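Chunk boundaries and the second fold

I spent most of January on one stall in the folding policy. The arms would take hold of a corner, then hover for up to 2 seconds before committing to the lift. Meriem Mansour suspected the network. I suspected the queue, mostly from having written it.

The policy runs at a low rate and emits chunks of 16 joint targets. The controller interpolates between them. When a new chunk arrived, I replaced the old one outright, so the first target was stale by the length of one inference call. On a slow reach this is invisible. With cloth in the fingers it shows up as a small backward step, and the policy then sees a state it has already handled and plans the same approach again.

Head view and wrist view, same shirt:
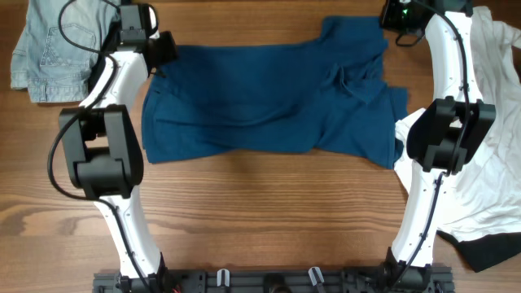
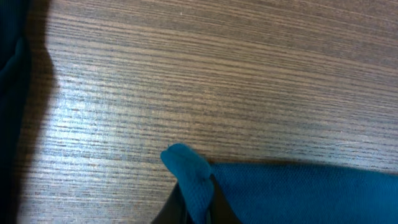 What changed in the queue

Each chunk now carries the timestamp of the observation it came from. On arrival, the controller drops every target older than the current time and blends the next few with the tail of the previous chunk. The blend is linear. I tried a spline and could not tell the logs apart.

Gripper commands are excluded from the blend - averaging open and closed gives half open, and the fabric slides out.

The wrist streams also needed their own clock offset. I had been stamping frames on receipt, 17 ms late on one side and hardly at all on the other. Taha Kettani found that one while reading a plot for something else.

The patch is in the Wemora branch. Depth is still off.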